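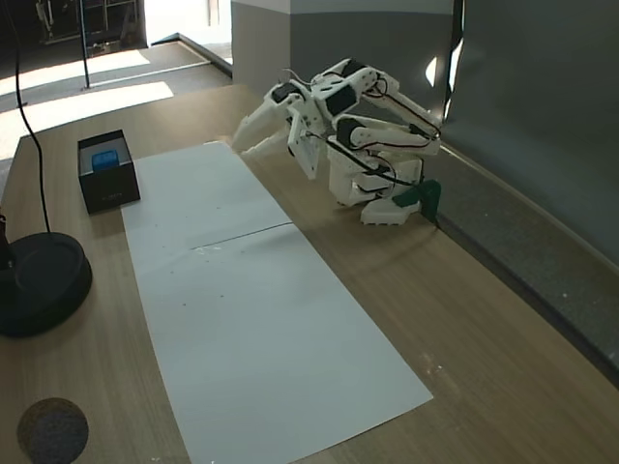 A white arm with black servo motors on a light wooden table, its gripper over a long sheet of white paper.

Paper moves. Vlasta Vrabec has spent most of her working life measuring how much, first in the test room at the Oravec mill and now as head of conservation at the Burnthorpe county archive.

"A sheet takes up water from the air and gets wider," she says. "It gets longer too, but far less. The fibers swell across their width, and most of them lie in the direction the paper machine was running."

The effect matters at Burnthorpe because of the Drirnel survey, a set of 111 land maps printed in strips and glued edge to edge on linen. Whoever mounted them paid no attention to grain. Where two strips meet with the grain at right angles, one pulls against the other each time the humidity changes, and the seam lifts.

Vrabec's first step was to record grain direction for every strip. The usual tear test was ruled out, so she used gentle bending along each axis where a corner was free, and raking light everywhere else. The survey has 900 strips. The work ran until June.

"Bending is reliable on loose sheets," she says. "On linen you are mostly feeling the linen."

The maps are now stored flat in Arkia cabinets, in a room held at 50 percent relative humidity. She considers the number less important than the rate of change. A slow drift of five points over a season does little harm. The same shift in an afternoon, after a door has been left open, can be seen at the seams with a hand lens.

Repairs are done with wheat starch paste and thin kozo tissue, the grain of the tissue matched to the weaker strip. Synthetic adhesives were used on 400 seams in an earlier campaign, and those are being taken down as time allows.

"They held very well — that was the trouble," Vrabec says. "The seam stayed shut and the map tore beside it."

Her next job is a run of 2,000 building plans on tracing paper, which reacts to moisture faster than anything else in the collection. She has asked for a second humidity logger and a larger sink.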